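Startseite Forum Wohnen & Werkeln Holz & Oberflächen Neue Beiträge Suche

Lesezeit: 2 Minuten

Thema: Kleiner Holztisch, ölen oder wachsen?

**noemi_obi**
Hallo zusammen, ich habe mir im Juni eine kleine Tischplatte aus hellem Holz besorgt und bisher nicht behandelt. Darauf liegen meistens die grüne Schale und mein Handy, gegessen wird dort nicht. Jetzt will ich sie vor dem Winter noch schützen. Der Honigton soll bleiben. Im Laden wurde mir Hartwachsöl von Hiluvwood empfohlen, mein Nachbar schwört auf reines Wachs. Was würdet ihr nehmen?

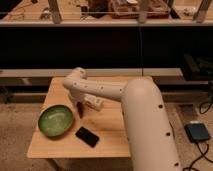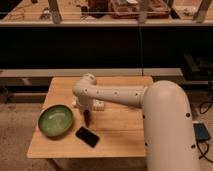
Tisch mit grüner Schale und Handy, zwei Aufnahmen

**wan_wenjie**
Öl. Wachs allein ist auf einer Tischfläche zu weich, das hast du nach ein paar Wochen mit Abdrücken voll. Vorher schleifen, Staub absaugen, dünn auftragen, nach 17 Minuten den Überstand abnehmen.

**Unnur O.**
Kommt auf die Nutzung an. Wenn da nur eine Schale und ein Telefon liegen, reicht Wachs völlig. Öl feuert helles Holz immer etwas an, und sie schreibt ja, dass der Ton bleiben soll. Ich habe ein Regal mit dem Wachs von Stillgate behandelt und sehe kaum einen Unterschied zu vorher.

**wan_wenjie**
Ein Regal ist kein Tisch. Stell mal ein nasses Glas auf dein Wachs.

**Unnur O.**
Sie isst dort nicht. Steht oben.

**hina_w**
Mich würde eher die Schale interessieren. Wenn der Boden unglasiert ist, verkratzt sie dir die Platte bei jeder Behandlung. Filzpunkte drunter, kosten fast nichts. Und auf dem zweiten Bild sieht man eine Naht in der Fläche. Ist das eine Leimfuge oder liegen da zwei Teile nebeneinander?

**noemi_obi**
Danke euch. Die Naht ist eine Fuge, verleimt, man spürt sie mit dem Fingernagel ein wenig. Die Schale ist unten rau, das mit dem Filz mache ich.

**F. Ghauri**
Wenn man die Fuge spürt, zuerst schleifen, sonst sammelt sich dort das Öl und gibt einen dunklen Strich. Erst 120, dann 200 oder was du in der Nähe bekommst, immer mit der Faser. Vorderkante nicht vergessen. Für den hellen Ton gibt es Öle mit etwas Weißpigment, Flukano hat so eins. Unbedingt auf der Unterseite testen.

**wan_wenjie**
Mit Weißpigment wäre ich vorsichtig, das setzt sich in der Fuge genauso ab, nur eben hell.

**F. Ghauri**
Bei dünnem Auftrag ist mir das noch nie passiert.

**noemi_obi**
Ich teste beides auf der Unterseite, links Öl, rechts Wachs, und melde mich, wenn es durchgetrocknet ist. Die Lappen lege ich zum Trocknen ausgebreitet nach draußen.

Kategorie: Holz & Oberflächen | Schlagwörter: Tischplatte, Hartwachsöl, Wachs, Leimfuge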